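Folgate Car Rental
Vehicle return and turnaround checklist, with comments

Branch: Procházka Street
Inspected by: Ľudovít Vaněk
Day: Saturday, morning shift
Vehicle: Putora five-door, bay 13
Fuel: gasoline

1. Paperwork
Rental agreement matched to plate: OK
Return time entered: OK, 8:40 a.m.
Second driver listed: No
Comment: Customer initialed the mileage box but left the fuel box blank. Fuel level entered by me at the counter with the customer present.

2. Outside of the vehicle
Front bumper: OK
Rear bumper: Scuff, left corner, already on the pickup sheet
Windshield: OK, no chips
Mirrors: OK
Wheel covers: 3 present, right rear missing
Comment: The pickup sheet shows all four covers. Charge to be decided by the desk. Do not send the car out again until a replacement is fitted, as the next customer will note it as damage.

3. Tires
Tread, front pair: OK
Tread, rear pair: OK, left rear close to the limit
Spare, jack and wheel wrench: Present
Comment: Left rear should be measured again at the next return. If it goes to the Kostuveo garage for the wheel cover, have them look at it the same day.

4. Lights and controls
Headlights, brake lights, turn signals: OK
Horn: OK
Wipers and washer fluid: Wipers OK, fluid low, topped up
Warning lights on dash: None after start 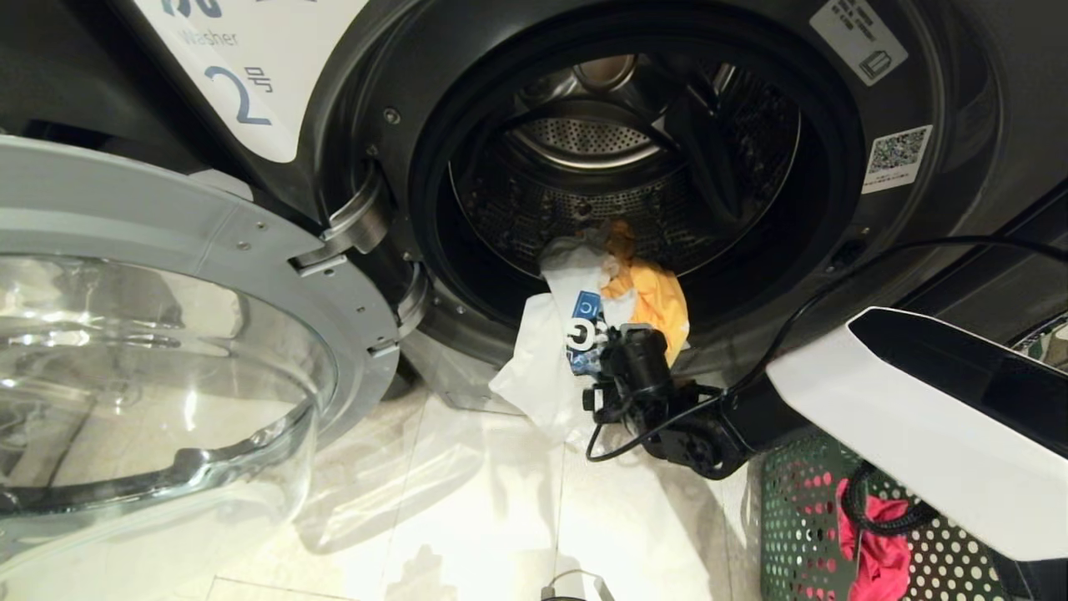

5. Inside of the vehicle
Seat belts, front: OK
Seat belts, rear: Middle belt slow to retract
Floor mats: Sandy, vacuumed
Seats: OK
Child seat: Not rented
Comment: The middle rear belt locks properly when pulled hard, but it has to be fed back by hand. I have marked it for repair. Until it is done, rent the car to parties of four or fewer and write the reason on the agreement.

6. Safety kit
Warning triangle: Present
Reflective vests: 1, should be 2
First aid kit: Sealed, in date
Comment: Second vest taken from the counter stock. Stock is now down to 3, please reorder.

7. Keys and parking
Main key: OK
Key tag: Worn, number 77 hard to read, new tag made
Parked in: Bay 13, nose out

Result: HOLD
Open items: wheel cover, middle rear belt
Release to be signed by the branch desk after both items are closed.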